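Choosing between comparative politics and political economy for a PhD application
Asked by Marilou Cruzado, 30 July 2003

I finished my undergraduate degree in Reridmont and I want to apply to doctoral programs this September. My senior thesis was on why small towns vote to keep or drop their own sales tax. One professor tells me this is comparative politics, another says it is political economy and that I should say so in the first line of my statement. I have a statement of 3,000 words, and I'm afraid I sound like two different people in it. Does the label matter, and how much statistics will they expect? I have taken one course.
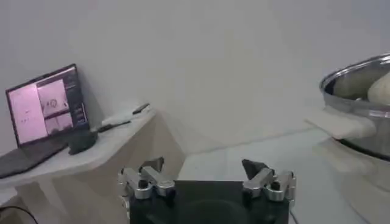
Answer 1
Welcome, Marilou, and what a nice thesis topic! I read files for our program for several years, and the label matters much less than the question — most departments let you list a first and second field and change your mind after the first year. Please do cut the statement, though. Most places want two pages, and some of us read them late at night, on an open laptop on a white table like the one in the photo, with the window split into panels and a mostly blank image in one of them. Put your tax question in the first paragraph, say what you found, and then say what you would like to study next. As for statistics, one course is fine if you can show you are willing to take more. A summer refresher in calculus would help you too.

Answer 2
depends on the school. just email them

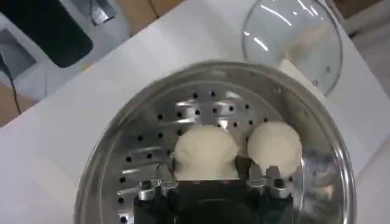
Answer 3
I'd like to add a little to the first answer, as I went through this myself and picked the wrong label the first time (I wrote "political economy" and then named three people who all worked on parties and elections). Go and read recent articles by the people you would want to work with, and look at which journals they cite. If they cite the ones you cited in your thesis, you are at home there, whatever the field is called. My study group used to do this on Sunday afternoons, one article each, and we fed ourselves on whatever was easy — two white steamed buns straight off the steamer tray, same as those, will get a person through a long literature review. Do ask your two professors to read the same draft, too, and let them know that they disagree. Mine ended up writing much better letters for me after they had talked it over. Good luck, and please come back and tell us where you land!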